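Willa 
Wrist-view perception and motion planning for arms that work in small spaces

Overview
Features
Requirements
Licensing
Support

Willa is the software that sits between a wrist camera and an arm controller. It finds objects in the camera stream, works out where they are relative to the arm, proposes a grasp and plans a path in and out. It runs on a workstation next to the robot and needs no cloud account. Purnent develops and maintains it.

Most of our users have one or two arms on a bench and a mix of everyday items to handle: books, folders, bottles, boxes, hand tools. Their shelves and trays were bought for people and get moved often. Willa is meant for that kind of work. If you are running a fenced cell with fixtures and a single part number, a fixed overhead camera and taught positions will cost you less.

WHAT IS INCLUDED

Scene
Takes color frames from the wrist camera and, where you have it, depth. It builds a local map as the arm moves and keeps it up to date. Old parts of the map fade on a timer you set. The default is short and suits a bench where people reach in and move things. For a closed shelf you will want a longer value.

Mask
Removes the gripper from the image before anything else looks at it. With a wrist camera, the fingers take up a good part of the view and are usually too close to be in focus. Mask uses the joint positions and the finger geometry to predict where they will be, then adjusts the outline against the live frame. Translucent and glossy fingers are handled by a separate model, which you switch on in the gripper profile. The area behind the fingers is marked as unknown. The planner treats unknown as occupied unless you tell it otherwise.

Find
Object detection and segmentation. It comes with a general set of household and office classes and can be prompted with a short text phrase. You can add your own classes from a handful of labeled frames. Printed text is read when it is large enough in view, in English, Chinese, German and Polish, and can be used to pick between objects of the same shape. Reading is done on still frames only, so the arm has to pause.

Grasp
Proposes grasps for two-finger grippers and scores them. Fingers do not have to match. If one is straight and the other is hooked or curved, describe each one separately in the profile and Grasp will work out which side should go where. Each proposal comes with a reason string, so when a grasp is rejected you can see whether it was reach, clearance or finger opening.

Path
Plans collision-free motion using the local map. Thin things are the usual problem here. Rods, wires, rail edges and the slats of a tray can drop out of a depth image completely. Path accepts line and edge detections from the color frame as obstacles and pads them by a distance you choose. This is off by default on older projects and on by default in new ones.

Bench
The desktop tool. Replay a run, step through it frame by frame, turn layers on and off, and compare what the planner believed with what the camera was getting at that moment. Most support questions can be answered from a Bench recording, so please attach one when you write to us.

HOW A RUN WORKS

You give Willa a target, either as a class, a text phrase or a region you draw in Bench. The arm moves to the first viewing pose. Scene collects frames at up to 10 per second while the wrist moves through a short arc, which gives enough change in viewpoint to separate the target from whatever is behind it. If the target is partly hidden, Willa picks another pose from the reachable ones and looks again. You set how many times it is allowed to do that before it gives up and returns a status.

Low and steep viewing angles are fine. A shelf above the arm often has to be looked at from underneath, and the detection models were trained with a large share of tilted and upside-down views. You do not need to rotate the image first. Please leave the auto-rotate setting in your camera driver off, as it will conflict with the calibration.

Once a grasp is chosen, Path plans the approach, the close and the retreat together. If the retreat cannot be planned, the grasp is dropped before the arm moves. Users coming from other planners sometimes find this strict. There is a setting to relax it, called allow_open_retreat, and it is safe enough in simulation. We suggest leaving it alone on hardware.

GRIPPER PROFILES

Willa comes with profiles for 37 grippers, including the full Zorken parallel line. For anything else you write a profile, which is one text file. It lists the finger shapes, the opening range, the camera mount transform and the finger material. Meshes can be loaded from STL or OBJ. If you print your own fingers, use the same file you sent to the printer and keep the units in millimeters.

After any change to the fingers, run the mask check in Bench. It moves the gripper through its opening range against a plain wall or sheet and shows where the predicted outline misses the real one. Scuffed or marked fingers do not need a new profile. Bent ones do.

SURFACES AND BACKGROUNDS

Strongly textured backgrounds used to cause false edges in the map. Rough plaster, speckled laminate and veined stone patterns were the worst, with the veins being picked up as thin objects lying on the surface. Version 4 added a surface filter that looks for depth change along an edge before it becomes an obstacle. On color-only setups it uses motion between frames instead, which means it needs a little wrist movement to do its job. If you see phantom rods in Bench on a still arm, that is the likely cause.

The reverse error also happens. A thin pale rod lying flat on a patterned panel may be taken for part of the pattern until the wrist has moved. If you have such items in your workspace and the arm needs to stay clear of them, raise the minimum arc in the Scene settings or add a keep-out box by hand.

Slatted and perforated containers are treated as solid for planning and as see-through for detection. That way papers or a booklet inside a tray can be found through the openings, and the fingers will still go around the walls.

REQUIREMENTS

Computer: 64-bit Linux workstation with a discrete GPU. A laptop will run Bench for replay but is not supported for live control.

Camera: any wrist camera with a Linux video driver, global or rolling shutter. Fixed focus is preferred. Autofocus tends to hunt between the fingers and the background, and the calibration shifts every time it does.

Arm: any six- or seven-joint arm with a streaming joint interface. Driver packages for the Zorken controllers are on the download page. Other drivers are written against the open interface, and there is a template to start from.

Network: wired connection between the workstation and the arm controller. Wi-Fi is fine for Bench on a second machine.

Latency: around 800 milliseconds from a settled frame to a ranked grasp list on our reference workstation, with depth enabled. Color-only is slower. Text reading adds to this.

KNOWN LIMITS

Clear glass and clear film are detected poorly. Mark them by hand.

Soft bags and cables can be found but not planned for as moving things. Path assumes an object keeps its shape once it has been picked up.

Books standing at a slant are located well, but the grasp score can be too optimistic when the spine is hidden. Set a second look for these.

Willa is not a safety system. Keep the stop circuit, speed limits and guarding your risk assessment calls for.

LICENSING

One license covers one arm and one live workstation. Bench can be installed on as many machines as you like for replay. Each license includes 12 months of updates and email support. When that period ends the software keeps running and you stay on the last version you downloaded, with the option to renew later.

Teaching licenses are available to schools and colleges on request. They have the same features and are limited to one site.

Wieczorek handles sales and first-line support in Europe. All other orders go through Purnent directly. Quotes are valid through the end of the following month, and a trial key can be sent with the quote if you ask for one. The trial has no feature limits and writes normal recordings, so anything you collect with it can be opened later under a full license.

UPGRADING FROM VERSION 3

Project files open directly. Gripper profiles need the new material field, and Bench will prompt for it the first time a profile is loaded. Recordings from version 3 can be replayed, but the mask layer will be missing until you run Rebuild Layers on them. On a long recording this takes a while - start it before lunch.

Check your padding values after the upgrade. Version 3 applied padding to the target as well as to everything around it, and many people set it very low to get into narrow trays. Version 4 leaves the target out, so you can usually go back to a sensible distance. 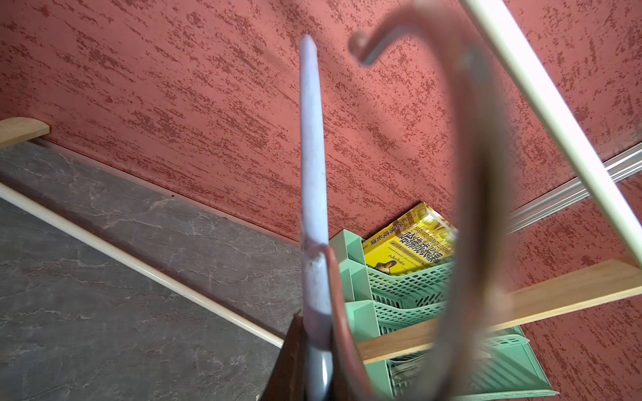 Version 3 will keep getting fixes until November. After that the downloads stay up, along with the old manual, and support moves to version 4 only. If you have a driver of your own that was built against the version 3 interface, send it to us with a short recording and we will tell you what needs to change.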